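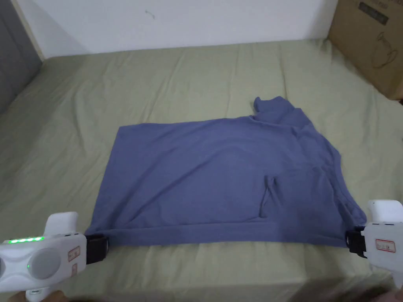

The Horau open day was held on a Saturday in October and covered the company's work on cloth handling. I attended for Juller to find out whether hand-held recording of garment folding has reached a stage where it could feed our own finishing line. The method uses no robot while the data is being collected. A person holds one gripper in each hand and folds the garment with those, and the recordings are used later to train an arm fitted with the same type of gripper. For a knitted top the two hem corners are pinched in the black jaws and the hem is drawn straight between them, a hold that leaves the shoulder and sleeve end free to bunch up on the far side of the garment. Much of what I learned on the day comes back to that hold and what follows it.

## Format of the day

The programme ran in two sessions. The morning was a talk with slides, and the afternoon was a demonstration followed by a chance to try the grippers. Groups were limited to seven people. I was in the second group and started at 2.30 pm, by which time the schedule had slipped a little and the slides on training had been cut short. A printed handout was given out at the door. It covers the gripper hardware well and the software hardly at all.

The rig is called Aleo. It consists of the two hand-held grippers, a camera on each, a further camera worn on the head, and a small computer that stores the streams. The project that uses the recordings is called Pandey. The two names were used loosely by the presenters and I had to ask which was which. In this report Aleo means the equipment and Pandey means the data set and the models trained from it.

## The grippers

The body is a white plastic shell with a rounded section and a squarer housing. Green indicator lights show on the upper face. The jaws are black, curved and long, and they close towards each other on a linkage. The operator's hand sits behind and below, so the fingers never touch the cloth. Everything the jaws do is therefore something a robot wrist with the same jaws could in principle repeat.

Points I noted while handling one:

- The jaw opening follows the trigger closely. I could feel no dead travel.
- Weight is acceptable for a short session. My forearm was tired after a few folds, though I was probably gripping harder than needed.
- There is no force feedback. You can't tell through the handle whether you have one layer of fabric or several.
- The tips are narrow, which helps at a hem and is less help in the middle of a flat panel, where there is nothing to pinch until a ridge has been raised.

The third point matters most for us. With bare hands, an experienced finisher separates layers by touch without looking. With the grippers the operator has to look, and people slow down at exactly the places where a machine would also be in difficulty. Horau regards this as an advantage, on the grounds that the recording then contains only what the sensors could pick up. I think that is a fair argument for training and a poor one for throughput. 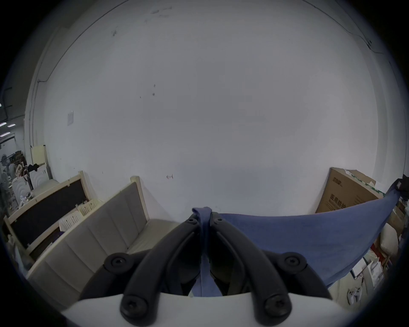 **Carys Haskett**
Process Engineer, Finishing Equipment, Juller

The camera on each gripper is mounted so that the jaws are always in view, low and central, with the surroundings spread widely around them. The lens is very wide. Straight walls bow outwards and the ceiling line turns into an arc. When the cloth is lifted, the camera sees the strip held between the tips and the rest of the fabric falling away to one side, with the whole room behind it: in our case a bench with a pale padded back, white slotted baskets, and a cardboard box with its flaps partly open. The presenters said that the clutter is left in place on purpose. A fixed background gives the software an easy reference, and models trained against one did badly when the furniture was moved.

I asked how the position of each gripper is worked out. The answer was that it is recovered mainly from the gripper's own camera, using features in the room, and that the head camera is a cross-check. A blank wall is the worst case. Lifting the cloth so that it covers most of the view is nearly as bad. Both happen during folding, and the operator is told to avoid holding either condition for long. I would have liked to see a plot of the position error over a whole fold and was told it could be sent on. It had not arrived when I wrote this.

## The folding task

The garment is folded on a bed with a fitted sheet. I had expected a table. A mattress gives slightly under the jaws, which allows the tips to get beneath an edge without scraping, and the sheet has enough friction to hold the far side of a garment still while the near side is lifted. The drawback is that the sheet itself creases and can be picked up along with the cloth. I did this on my first attempt.

The steps, as taught to our group:

1. Lay the garment out and find the hem.
2. Pinch both corners of the hem and draw it level.
3. Flatten any ridge in the body by pulling outwards, keeping the hem low.
4. Bring the sleeves in over the body.
5. Fold to a rectangle, release, and back the jaws away in line with the fold.

Step 5 sounds trivial and is where most of my attempts went wrong. If the jaws are opened too far they push up the top layer, and a flap is left standing at the corner. If they are opened too little, the fabric is dragged as they withdraw. The instructors open them by a small amount, pause, and then pull straight back. The pause is in the recordings and the trained model apparently copies it, including its length.

Step 3 is the slowest. A ridge of fabric in the middle of a panel can't be smoothed by hand in the usual way, with a flat palm. It has to be pulled out from the edges, and the pull on one side often produces diagonal wrinkles on the other. An edge-only method suits plain woven goods better than knitwear. Our own line handles both, and I would expect a clear difference in results between them.
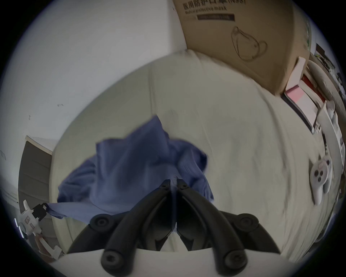 A recording starts with the garment dropped in a heap, and the heap is meant to be different each time. In practice people drop cloth in much the same way. Horau has tried written prompts for the operator ("one sleeve inside", "collar down") and says these widened the range of starting states more than adding new operators did. No figures were shown. It seems plausible to me and would be cheap for us to test.

Each operator is asked for 200 folds before any of their recordings are accepted into Pandey. Earlier ones are kept but marked as practice. The presenters described the change over that period as a loss of unnecessary regrasps: beginners take hold of a corner, let go, adjust and take it again, while a practised operator takes it once. Regrasps are not thrown out altogether, as a model that has never seen one doesn't recover from a bad pinch. The proportion to keep was described as a matter of judgement. I pressed for a rule and did not get one.

## Labelling and checking

Recordings are cut into segments by jaw state, closed or open, on both sides. A checker then watches the segments at increased speed and marks each fold as accepted, accepted with fault, or rejected. The faults are fixed categories: sheet caught, layer missed, sleeve trapped, late release, view blocked. I copied these down as they are close to the categories on our own fault cards, and a shared list would make any comparison easier.

The checking was the least automated part of the work I saw. It is done on an ordinary screen with keyboard shortcuts. The software allows the three views to be shown side by side, but on the machine used for the demonstration one stream lagged behind the others and had to be reloaded. The raw files were said to be in step and the fault only in the viewer.

## Arm demonstration

A recorded run of the trained arm was played at the end of the session. There was no live run. In the recording the arm pair folded a towel cleanly and then a short-sleeved top with one sleeve left outside the rectangle. The motion was smooth and slow. The clip had no clock on it and I cannot give a cycle time. A live demonstration had been listed in the programme, and the substitution was announced only after the break. 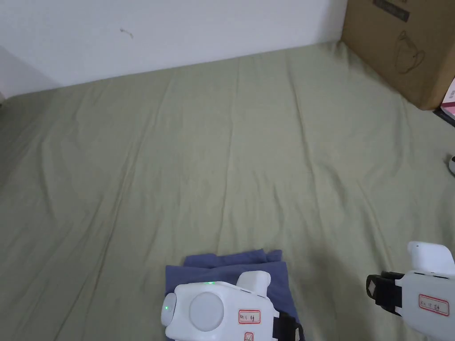

**Does the operator need to keep both grippers in view of the head camera all the time?**

For most of the fold it helps, but it is not required. Each gripper carries its own camera and its position is tracked from that. The head view is used to check the other two and to give the model a picture of the whole garment, so a gripper may leave it for short periods without the fold being rejected. The checker will mark "view blocked" if both are out of sight during a pinch or a release.

## Relevance to Juller

Our interest is in the feed end of the finishing line, where garments arrive unsorted and are opened by hand. Folding as such is already covered by fixed machinery for towels and flat goods. The part of the Aleo method that carries over is the first half of the task: finding the hem from a heap and presenting two corners at a known spacing. If an arm could do that reliably, the rest of our line would need little change.

Against this:

- The jaws cannot tell one layer from several. Our feed needs a single layer at each corner.
- The mattress surface has no equivalent on the line. A padded belt cover might come close, and we have samples in the store.
- Lighting in the demonstration room was soft and even. Ours is not, particularly near the steam hood.
- Damp cloth was not covered at all. I asked, and it has not been recorded.

## Proposed follow-up

Request the position error plot and a sample of accepted and rejected recordings from Horau. Ask for the loan of one Aleo set with both grippers and the head camera, and record our own finishers on knitted tops at the feed table with the padded cover fitted. Use Horau's fault categories unchanged for the first batch. Arrange a second visit only if a live arm run is confirmed in writing beforehand.

Handout and my handwritten notes are filed with the finishing equipment papers. The slides were promised to all who attended and should be added when they come.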